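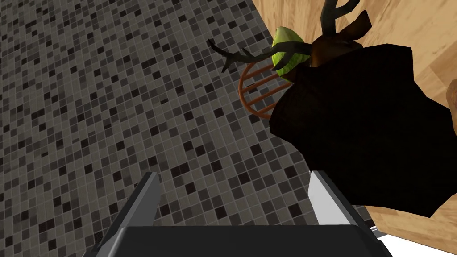
**FIGURE 2 | LOCAL GOVERNMENT AND FAMILY STATUS**

## 4. What happened to the city registries

The domestic partner registries in Loston and Valtcombe were set up before either city's residents could marry a partner of the same sex. Both were created by ordinance, both were run out of the city clerk's office, and both stayed on the books after the marriage law changed. This section looks at who kept using them and what the clerks did with the older entries.

### 4.1 Records

We worked from the clerks' ledgers and from the Lencho index, a typed copy of the Loston entries that the city paid for when it moved its paper files into storage. Together the two cities recorded 2,469 partnerships. An entry gives the names of both partners, a shared address, the filing date and, if the partnership ended, the date of the termination notice. Sex was not recorded in Valtcombe at any point. Loston asked for it on the first version of the form and dropped the question on the second, so for most of the period we can't separate same-sex from different-sex couples from the ledger alone.

Where an entry appeared twice (usually after a change of address) we kept the earlier one. Entries with a missing filing date were kept in the totals and left out of the yearly counts.

Couples had no strong reason to file a termination notice. Valtcombe charged for it, and several respondents told us they had separated years before and had never sent anything in. Counts of active partnerships in both cities are therefore too high, and we do not report a separation rate.

### 4.2 Filings after the change in law

Filings fell in both cities in the first year that marriage was open to all couples. In Loston the drop was steep and lasting. In Valtcombe it was smaller, and filings had partly recovered by the following December.

The difference seems to come from what registration could be used for. Loston's ordinance covered hospital visits and city employees' health insurance, and the city ended the insurance benefit for new partners once they could marry. Valtcombe kept it. Valtcombe also let registered partners be named on a shared lease in city-owned housing, which married couples could do already but which unmarried couples otherwise could not.

Of the partnerships on the two registries, 370 were later marked by a clerk as "converted to marriage." The label had no legal effect. A couple still had to apply for a license and have a ceremony, and neither city passed any rule that turned one status into the other. The Loston clerk's office began adding the note at the request of couples who wanted the file to show that the earlier date was still theirs. Valtcombe copied the wording some months later.

### 4.3 Interviews

We interviewed 48 people who had registered in one of the two cities. They were found through a mailed notice and through the Grernetti Center in Loston, which had helped couples fill out the form when the registry opened. People who used the center are likely to have been more active in the campaign for the ordinance than registrants in general, and the interviews should be read with that in mind.

Most of the respondents who had since married described the registry as a practical step. They talked about insurance forms, a mortgage, or a parent's funeral leave. A smaller group treated the filing date as their real anniversary and said they went on marking it after the wedding. One Valtcombe respondent kept the certificate in the same folder as the marriage license and said she would not know which to take in a fire.

Respondents who had not married gave more mixed accounts. Some would have lost a survivor's pension from an earlier marriage. Others objected to marriage and had objected to it during the campaign too, when, as one put it, this was "not a thing you said at the meetings." Two older men had simply not got to it. In Loston, people in this group were often unsure whether their registration still counted for anything, and the clerk's office had sent no letter to explain that the insurance rule had changed for new filers only.

### 4.4 Staff practice

Neither ordinance told the clerks how long to keep a file. Loston's paper forms were boxed after the index was made, and a request for a certified copy now takes several weeks. Valtcombe keeps its ledger at the front counter and can issue a copy the same day. Requests in both cities come mainly from people settling an estate or proving the length of a relationship to a pension plan, and the plans differ in whether they accept a city certificate as proof. We return to the pension cases in Section 5.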